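Home Tech and Gadgets > Robots and automation

Are robot hands anywhere near doing real chores yet?

Posted by tinsnips_and_tea, March 8, 2024

My partner and I run a small repair and parts business out of the back of our house, so the line between housework and shop work is pretty blurry. On any given morning I might fold towels, empty the dishwasher, sort a tub of mixed screws, bag up orders and wipe down the bench, all before ten. I love reading about robots and I'd be thrilled to hand over even one of those jobs.

We already have a Vurngate robot vacuum and it's brilliant. It does the hallway, the kitchen and most of the workshop floor, and it only gets stuck on the fringe of one rug. So I know a machine can do a chore if the chore is flat! What I'm after is the stuff that takes fingers. Sorting small parts is the big one. I've got 24 drawers of fasteners and fittings, and things are forever ending up in the wrong drawer.

I keep seeing hands with proper fingers and a thumb working on little handling jobs, and I get excited every time. A puzzle cube looks to me like a fair stand-in for my sort of work: it's small, it has to be picked up, turned and held steady, and you need to know which side is facing you.
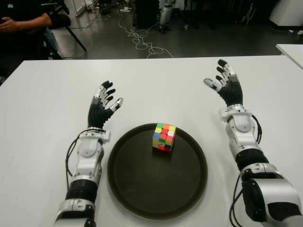

My thinking is that if a pair of hands can manage a thing like that, then a hinge or a tap washer can't be too far off. But I've been wrong before (I was sure we'd all have towel folders by now). So, three things I'd like to know. Is anyone using a machine at home or in a small shop for jobs that need fingers? Which chore do you reckon will go first? And is it worth me setting up my bench differently now, so it's ready when the time comes?

Happy to hear from people who've only tinkered. I don't need a brochure, I need to know what it's like to live with.

gumleaf_garage
14 helpful votes

Great question, and I'm as keen as you are. I'll give you the shop-floor side, which is what I know.

We've had a Praneo arm on our packing bench since last April. It has a plain two-finger gripper, nothing like a human hand, and it does one job: it lifts boxed filters off a short conveyor and puts them in cartons. On a good day it gets through 586 of them and I don't have to think about it. I still get a kick out of watching it. It's patient in a way I'm not.

But the boxes are all the same size, they arrive facing the same way, and the carton sits in a little wooden fence I screwed to the bench so it can't wander. Change any of that and it's lost. We tried it on loose parts out of a tub and gave up after 2 weeks. It would grab a couple at once, or push one under the others and then close on air. Shiny parts were the worst, as the camera kept losing the edges.

The trouble with loose parts is the bit after the pick-up. You grab a bolt any old how and then roll it around in your fingertips until it's the right way up, without looking. Our arm can't do that at all. It has to put the thing down and have another go from a different angle. Hands with several fingers are meant to fix this, and that's why I watch them so closely. Turning something while you're still holding it is the skill I'd pay for.
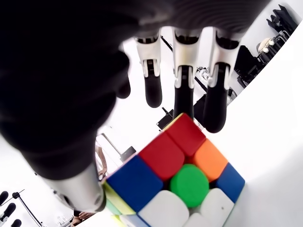

tinsnips_and_tea replied that this was the part that had never clicked before, and wanted to know whether a simple gripper would be enough if every part came up a chute one at a time, already facing the right way. My drawers are full of things I could feed like that, the reply went on, at least the longer bolts.

Yes, it would! Feeders like that have been around for ages and they're a much surer bet than waiting for fingers. A bowl feeder for one size of bolt will run all day. The catch is you need a different setup for nearly every shape, so with your range of bits you'd spend more time swapping feeders than you'd save. Pick your biggest seller and start there.

As for your bench, I'd do it now regardless. Matte mat, good even light from both sides, and shallow trays in place of deep tubs. I did ours for the arm and found I was quicker by hand as well.

marmalade_modem
3 helpful votes

Not an expert, just a fan. I think laundry will be last. Cloth never sits the same way twice and my fitted sheets beat me, let alone a robot. My guess for first is unloading the cutlery basket, or maybe picking up toys off the floor.

I do have a Yüksel window cleaner, which is good on big panes and useless in corners.

parcelshed
9 helpful votes

Agree with gumleaf_garage on nearly everything. I'd add one thing about cost in time. When I trialled a Trarnmont sorting kit for coloured caps, it took me 155 tries before I was happy to leave the room while it ran. Most of that was me moving the lamp and nudging the camera. If you enjoy fiddling, it's a wonderful hobby and you'll learn heaps. If you want your mornings back this year, label your drawers in big letters and keep the vacuum.

Also, put a lip on the edge of the bench. Mine dropped caps behind the freezer for a month.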